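Perguntas frequentes — Planejamento e compra de células de manipulação de têxteis
Atualizado em 9 de abril de 2021

Orçamento

O que está incluído no preço de uma célula Maten?
O braço, a garra de dois dedos, a câmera de punho, o controlador e a licença de software do primeiro ano. Bancada, proteções e instalação elétrica são cotadas à parte, pois dependem do local.

Posso comprar só a garra?
Sim, desde que o braço já existente tenha flange compatível. Envie o modelo e o ano de fabricação no pedido de cotação. Adaptadores são cobrados separadamente.

Quanto tempo vale uma cotação?
A validade é de 19 dias corridos. Depois disso, o valor é recalculado com o câmbio do dia, mesmo que a configuração não tenha mudado.

Quais custos costumam ficar fora do primeiro orçamento?
Os mais esquecidos são as pontas de reposição dos dedos, o tempo da equipe durante os ensaios e a adequação da rede elétrica. Recomendamos prever também uma segunda câmera de punho em estoque. A substituição é simples, mas a peça nem sempre está disponível para envio imediato.

Existe aluguel?
Existe para projetos de no mínimo 4 meses. Parte do valor pago pode ser abatida em caso de compra, conforme o contrato.

Prazos e instalação

Qual é o prazo de entrega?
A unidade de Nendmont trabalha hoje com 69 dias a partir da confirmação do pedido. Pedidos confirmados até o fim de março seguem o prazo antigo, informado em cada contrato.

Quem faz a instalação?
A equipe técnica da Zekville. O cliente precisa deixar prontos o ponto elétrico, o ponto de rede e a bancada fixada no lugar definitivo. Se algum desses itens faltar na data marcada, a visita é reagendada e o deslocamento é cobrado.

Quantas pessoas preciso treinar?
Duas por turno. O treinamento inicial dura 2 dias e acontece no local do cliente. Turmas adicionais podem ser feitas em Carhuamaca — nesse caso, viagem e hospedagem ficam por conta do cliente.

Ensaios antes da compra

Posso testar com as minhas próprias peças?
Sim, e é o que recomendamos. Tecidos leves, malhas e peças com estampa grossa se comportam de maneira diferente na garra. Mande os tamanhos e materiais que passam pela sua operação em um dia comum, inclusive os que dão mais trabalho.

As peças precisam chegar dobradas?
Não. Uma carga pode misturar peças abertas, dobradas e sobrepostas. Informe no formulário como elas chegam à sua bancada.
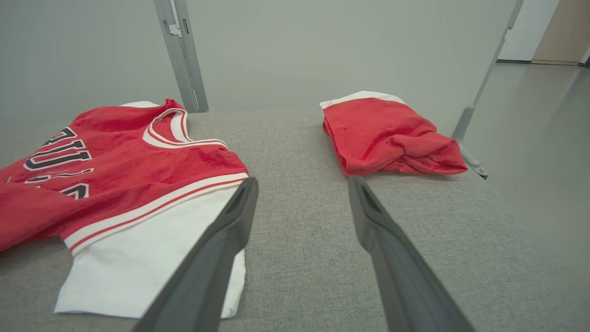
Bancada e superfície de trabalho

Que superfície devo prever?
Uma superfície estofada de cor neutra, como o tecido cinza sob a camiseta regata vermelha e o short, atende à maioria dos casos com vestuário. Evite estampas e cores próximas às das peças. Tampos rígidos também podem ser usados, mas inclua no orçamento um ensaio específico.

Preciso deixar espaço livre ao redor das peças?
Sim. Os dois dedos precisam de área para se aproximar abertos. Ao definir o tamanho da bancada, considere a maior peça totalmente estendida e acrescente a folga indicada na ficha técnica da garra.

Posso aproveitar uma bancada que já tenho?
Em geral, sim. Envie as medidas, a altura e fotos da estrutura. Bancadas com rodízios precisam de travas, vendidas como acessório.

O revestimento da bancada entra na garantia?
Não. Ele é tratado como item de consumo, assim como as pontas dos dedos.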